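Home | Contents | Chapter 3 | Glossary | Instructor Notes

Last updated: January
By Szu-yu Chu

Chapter 3
What Will It Really Cost? Planning Your First Robot Purchase

I learned to budget for robots by doing it badly. My first equipment request was one line long. It had the name of an arm, the price of the arm, and my signature. Radosław Michalski, who was my manager at Weriteck back then, sent it back with a single question in the margin: "What will it pick up, and from what?" I had no idea. I'd spent a month comparing payload and reach and hadn't given one thought to the stuff on the table.

So we're going to start this chapter with the stuff on the table (don't worry, we'll get to the arms, and to the scary part with the quotes from vendors).

Think about one small job: hold a block over a tray. You need fingers that fit the block. You need a tray that gives them enough room to get down to it. You want a way to put things back in the same spot tomorrow, and a roll of tape does that very nicely for almost no money. My total for trays, cups, blocks and tape on my second try was $80, and I still forgot the spare tray!
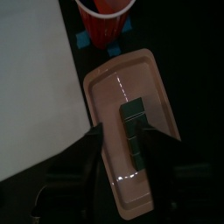 Figure 3.1 Two black fingers hold a green block in a pink tray. Note the blue tape at the base of the red cup.

Now look at your fingers, I mean the robot's. A set of fingers is a separate line in your budget, and so is the second set, and you should price both before you fall in love with an arm. Hsin-yi Hsu and I once got quotes from Ornis and Nurby for the same job. The Nurby arm was cheaper by $3,000, and we were thrilled for one whole afternoon, until we found that the fingers, the mounting plate and the cables were all extra. Read the exclusions page first. I read it over lunch now, like a menu.

Then there's the space around the arms. Beginners tend to price the robot and leave out the cell, by which I mean the table, the supports, the backdrop, the lights and whatever keeps it all from wobbling. In our plan the curtain alone was $200. Two arms also need more elbow room than one, so measure your table before you sign anything, and measure the doorway too (ask me how I know).
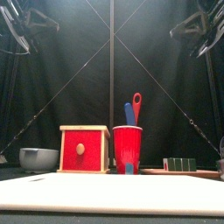 Figure 3.2 A two-arm work cell with its black curtain, pole and diagonal cables. Everyday items stand behind the white board.

Before you read on, take a sheet of paper and make three columns: the arm, the things it touches, and the space it works in. Pick a job you know well and fill in as much as you can without looking up a price. Leave blanks where you're stuck. We'll fill them in together in Section 3.1, using the quote that Seo sent us for a packing table, and in Section 3.2 we'll talk about spare parts and who gets the call when a finger breaks.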